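Home Forums Small Shops Counter & Chilled New posts Search Log in

Triple-deckers going wet by mid-afternoon

dripline
We do a short run of cut sandwiches for the counter, made at 6.30, sold from 8 until they're gone. Two-slice ones hold up. The three-slice ones (egg one side, ham and tomato the other, lettuce in both) have a damp middle slice by 2pm. Bread is a standard white tin loaf, 12 mm slice, bought in from Rawashdeh and delivered the evening before. Butter on the outer slices only. Cabinet reads 4 degrees on its own display and 5 on my probe.

I have tried draining the tomato on paper for 40 minutes. Small improvement. I don't want to drop the triple as it's the best seller and I put the price up in August without losing any.

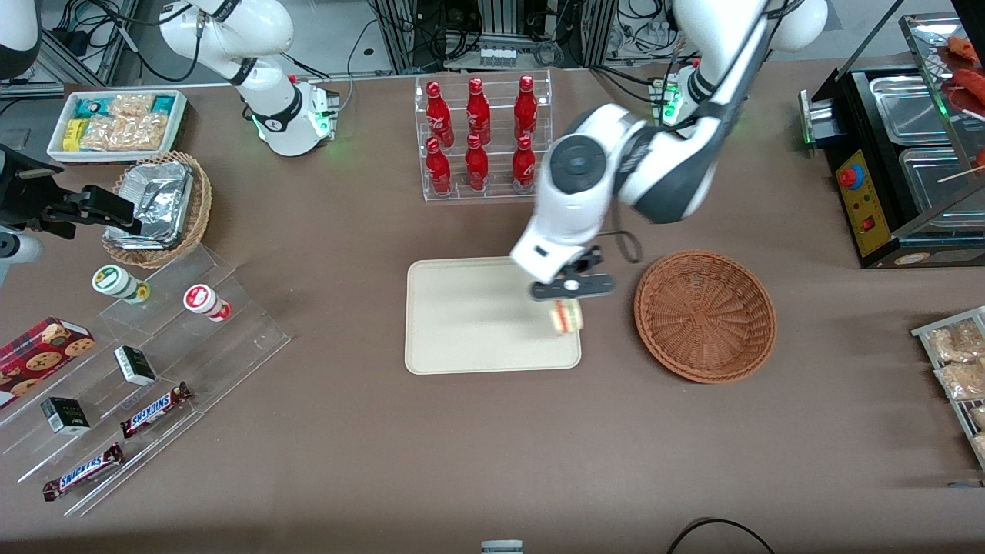 The other thing I've noticed is that the ones at the front of the shelf are worse than the ones at the back, which I would have expected to be the other way round given the back is nearer the coil. Any ideas before I start changing suppliers?

tin_loaf
You've answered it yourself. Butter on the outer slices only. The middle slice has wet filling on both faces and no fat on either. Butter both sides of it, right to the crust, and check again at 2pm.

pennywhistle
Agree on the butter but I'd look at the lettuce first. Washed leaf carries far more water than people assume, and tomato gets the blame. Weigh a batch after spinning, lay it out on a cloth in the fridge for an hour, weigh it again. Mine went from 640 g to 602. All of that was going into bread.

dripline
I spin it twice already. Will weigh it. Buttering both sides of the middle slice is slow, it slides about on the board.

tin_loaf
Butter one face, lay it face down on the filling, butter the upper face in place. No sliding.

Maya Hijazi
Front of the shelf being worse is condensation. Open-fronted cabinet, warm shop air hits the film, surface water forms on the pack, and the temperature of the front row swings each time the fan cycles. Moisture moves inside the pack when that happens. It leaves the filling and settles on whatever is coldest. Put a logger in an empty pack on the front row for a day. I use the Tuvar one because it's small enough to fit in a wedge, but any will do.

pennywhistle
I don't buy that for a middle slice. Condensation inside the pack wets the cut face and the crust. The middle slice is the best protected bit of bread in the whole thing. If that's the part going first it's direct contact with filling.

Maya Hijazi
Both can be true. The original post says all of them go damp and the front ones are worse. Contact explains the first half and temperature swing explains the second.

pennywhistle
Fair. I'd still fix the contact first as it costs nothing. 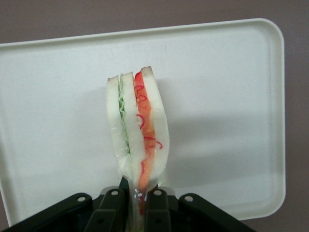 On bread, a 12 mm slice is on the thick side for a triple. Total height gets silly, people overfill to balance it, and then the pack squeezes everything when you close it. Pressure does as much as time. If you have to push the lid down, go to 10 mm or cut the filling weight.

Hanan Zein
I'd go the other way on thickness. We ran 10 mm in the Tonddale shop and the middle slice tore on cutting, every fourth or fifth one. Went back to 12 and used day-old bread. Day-old takes butter without dragging and cuts clean.

tin_loaf
Day-old for a sandwich you're selling at 2pm is close to stale at the crust. Customers notice the crust before they notice the middle.

Hanan Zein
Ours didn't complain. We sold 1,270 of them over the summer and had three back, two of those for the wrong filling.

tin_loaf
Most people don't bring a sandwich back. They just buy crisps next time.

dripline
Update. Lettuce lost 31 g per batch on the cloth, so pennywhistle has a point. Logger arrives Tuesday (got an Isirus, it was cheaper). Middle slice buttered both faces today and at 2pm it was dry on the ham side and slightly tacky on the egg side. Could someone put the suggestions in order so I change one thing at a time?

Hanan Zein
Order I would do it in, two days on each:

1. Butter both faces of the middle slice, edge to edge. Keep everything else as it is.
2. Dry the lettuce on a cloth after spinning. Put it against the outer slice, with the ham between it and the middle one.
3. Cut the egg mix back on mayonnaise until it holds its shape on the spoon.
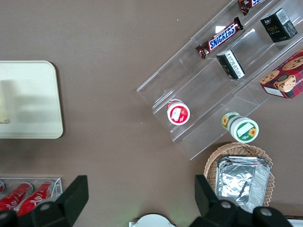

4. Swap the front and back rows at 11 and see if the difference goes away. If it does, Maya is right and you want a night blind or a deeper setback from the front edge.
5. Only then touch the bread.

tin_loaf
I'd put 3 first given the tacky side was the egg side.

dripline
Doing 3 tomorrow then. The tomato stays on paper in the meantime.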